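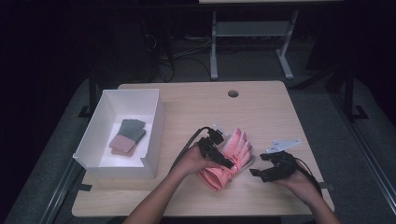

Are hand-held grippers worth it for teaching glove handling?

Posted by cinero_bench
We want a robot arm to pick up knit gloves and put them in a box. Our supplier, Curnstead, says we can skip remote control: a person holds a gripper in each hand, does the job 73 times, and the arm learns it. I have my doubts. A pink glove bunched up in one jaw with the other jaw open beside it is a long way from a finished program. Has anyone gotten this to hold up?

Rekha Achari
Partly. We recorded 344 demos and threw out two, so 342 went into training. It did fine on gloves that started flat. Bunched ones were another story, with the cuff folded under and the second gripper closing on air. I'd want to see 73 work on your gloves, on your table, before paying for anything. Also ask who does the demos. Ours came from two people who grabbed the cuff differently, and the arm seemed to split the difference.

palaniappan_k
Remote control is worse for cloth imo. Tried it, got 102 usable runs in March and my wrists hurt. Go with hand-held. Watch your cables though, they get in the way when you cross hands.

Contact us | Copyright Ganditska Community Help | Back to top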